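Carnet d'atelier - jeudi 10 janvier
Vannerie : le fond en chevrons, enfin !

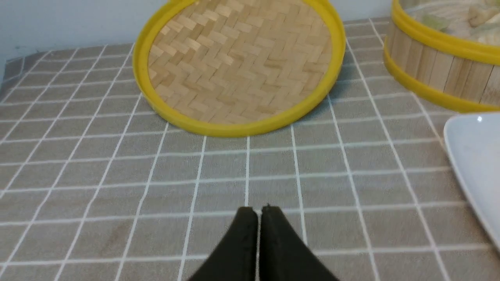
Temps de lecture : 3 min

Repris ce matin le fond rond laissé en plan depuis août. Je voulais un vrai chevron, serré, dans l'esprit des couvercles de cuiseurs vapeur en bambou, avec les brins qui partent en blocs de diagonales alternées. Sur le papier c'est un sergé tout simple, dessus deux, dessous deux, décalé d'un brin à chaque rang. Sur la table c'est une autre affaire, mais quel plaisir quand le zigzag commence à sortir !

Matière : éclisses de bambou de la botte Lurnero, celle du haut de l'étagère. J'en ai jeté 11 avant même de commencer (nœuds mal arasés, une fente sur toute la longueur pour trois d'entre elles). Le reste est superbe, souple, avec un grain très régulier. Trempage de 30 minutes dans le grand bac. La dernière fois j'avais laissé toute la nuit et les fibres peluchaient au moindre passage de lame, donc on reste à 30.

Mise à largeur sur le gabarit à deux lames. J'ai réaffûté au grain 4000 et la différence est énorme, le copeau sort d'un seul tenant. Penser à tirer l'éclisse toujours peau en dessous, sinon elle vrille en sortie. J'ai oublié deux fois.

Montage. J'ai posé les montants à plat, fixés sur la planche par la réglette, puis tramé à partir du milieu vers les bords. Premier essai défait au septième rang : j'avais sauté un décalage et le chevron partait en escalier, toujours dans le même sens. Joli d'ailleurs, à garder pour un set de table. Deuxième essai avec un repère au crayon sur le montant central, là où la pointe doit s'inverser. Aucune erreur jusqu'au bout. Je recommande vivement le repère, même à ceux qui tissent les yeux fermés.

Tassage à la cale en buis tous les trois rangs, pas plus souvent. Quand on tasse à chaque rang, les brins se chevauchent et on perd la netteté des blocs. J'ai humidifié deux fois au pulvérisateur, le poêle de l'atelier dessèche tout.

Reste la question du cerclage. Sur le modèle Skustby, on avait refendu un jonc de rotin et ligaturé par-dessus. C'est solide mais long, et la ligature cache presque deux rangs de tissage. Pour le Rimitell je préférerais deux cercles de bambou emboîtés, un dedans, un dehors, avec le tissage pincé entre les deux. Il faut que je retrouve la forme en hêtre pour cintrer, elle doit être au fond de la réserve avec les moules à anses. Si quelqu'un l'a prise, merci de la reposer sur l'établi, je ne demanderai rien.

Le fond est sous presse entre deux planches, avec un papier absorbant de chaque côté. Noté au dos au crayon : pièce 2874. Je n'y touche pas avant qu'il soit bien sec, promis (je suis déjà allé regarder une fois).

À faire :
- chercher la forme à cintrer
- recommander des éclisses, même largeur, en demandant moins de nœuds
- essayer le même chevron en dessus trois, dessous trois, pour voir si le motif tient sur un petit diamètre
- changer la corde de la réglette, elle glisse
- vider le bac de trempage, l'eau est brune

Pour l'atelier Pant, je prendrai le premier essai cerclé, même raté. Les débutants apprennent beaucoup en défaisant un bord, et moi aussi !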